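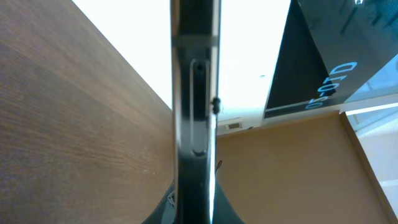

Wrist cam view, black finger, wood-grain panel on the left.

Gripper trial FAQ
Updated July 21, 2020

Which grippers are you comparing?
Bollevetti and Sivska. Same arm for both, Pornberg controller.

How many picks each?
400 per gripper, split over 5 objects. Same order both times.

Why is the wrist cam picture so bright at the back?
Exposure is set for the finger. Background blows out. Known, leaving it for now.

Finger blocks the middle of the view. Fixable?
Partly. Sombatkul do an offset mount, 9 mm to the side. On order, should be here in August.

Can I swap fingers myself?
Yes. Power off first, then re-run the zero or the widths will be wrong. Dont skip it.

What counts as a drop?
Anything that leaves the fingers before the arm stops. Slips are logged seperately.

Max grip force?
Up to 53 N on our settings. Please don't raise it.

Who do I ask?
Temitope Ekpo. Email is quickest.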